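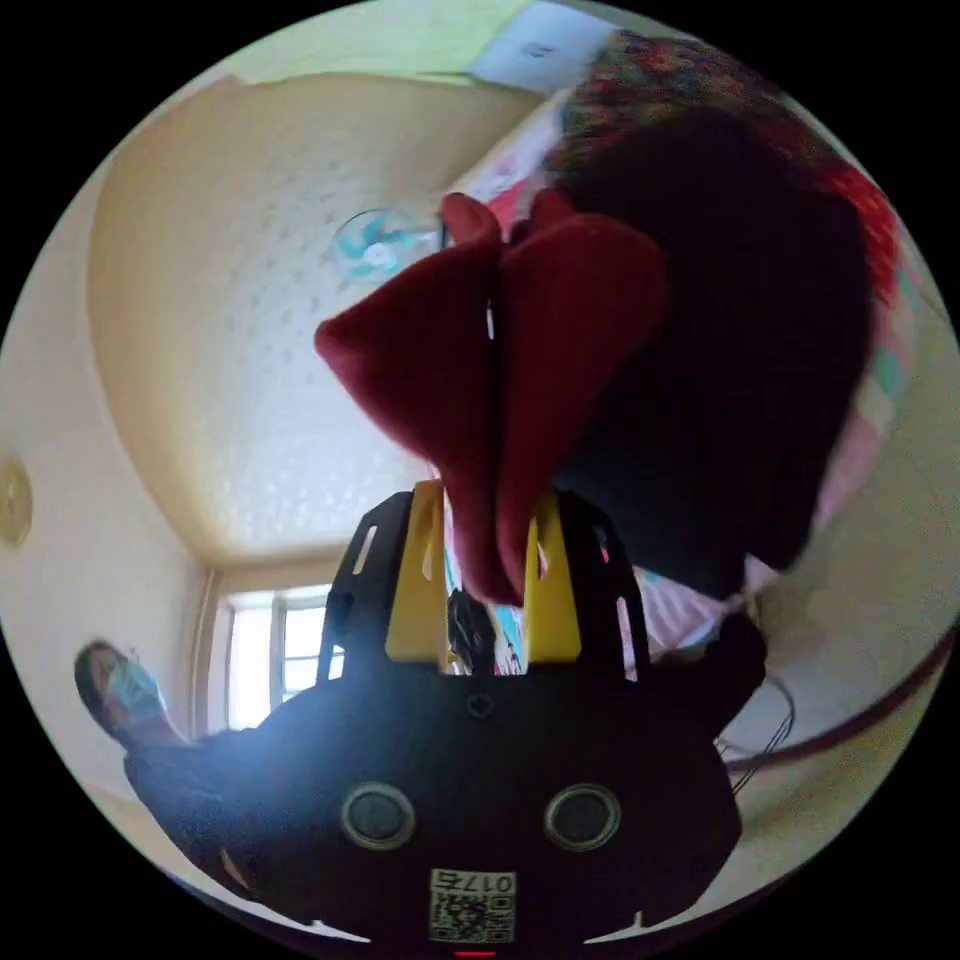
Clonska 60 Oil Spill Boom

Harbor and river containment boom for fuel and light oil spills on calm or slow-moving water. Sold in 60-foot sections that connect end to end. Stock no. 2613.

The float is closed-cell foam sealed inside a coated fabric cover. A galvanized chain runs along the bottom of the skirt and keeps it upright. Each section weighs 196 pounds dry and can be handled by two people from a dock or a small workboat. End plates are aluminum and fit the older Zokach boom without an adapter.

The 60 is not meant for open water or for currents above one knot. For those conditions see the Yokoyama line.

Included: one boom section, two tow lines, one repair kit, storage bag. Anchors and marker lights are sold separately. 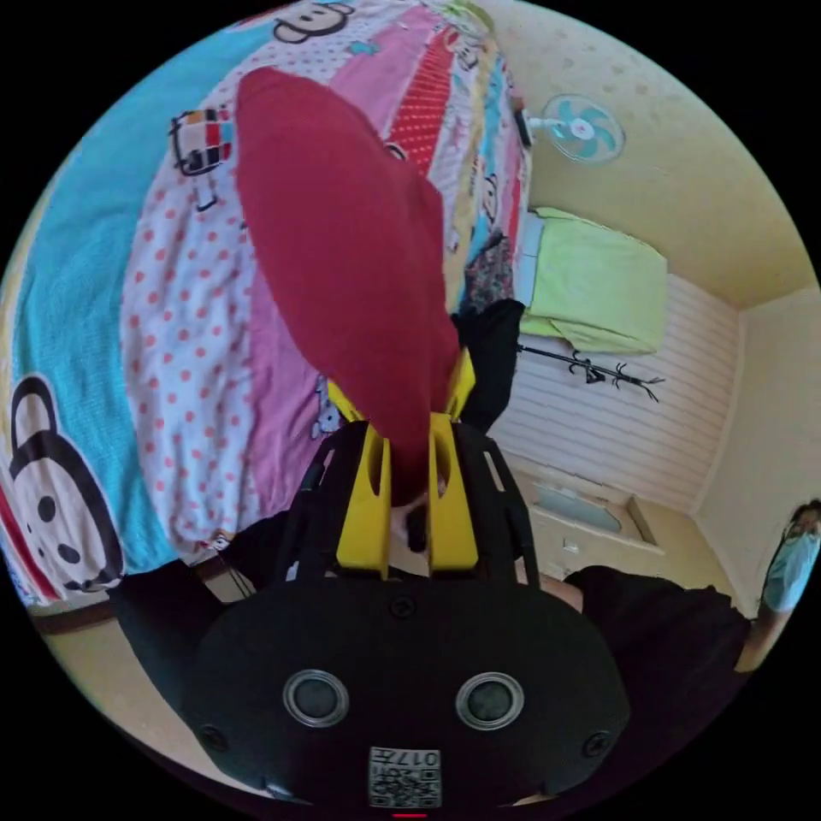 Dark red cloth, held in the gripper.

Care after use: rinse with fresh water, remove oil with an approved cleaner, and let the cover dry before bagging. Cleaner and rinse water have to be collected as oily waste in most states. Check the chain pockets for worn stitching every March or before the first deployment of the year.

Ships from Udurbridge. Orders over 400 feet go by flatbed and need a forklift at the delivery address. For freight quotes contact Dalva Toledo. Questions about anchoring or boom layout go to Kęstutis Zariņš in technical sales.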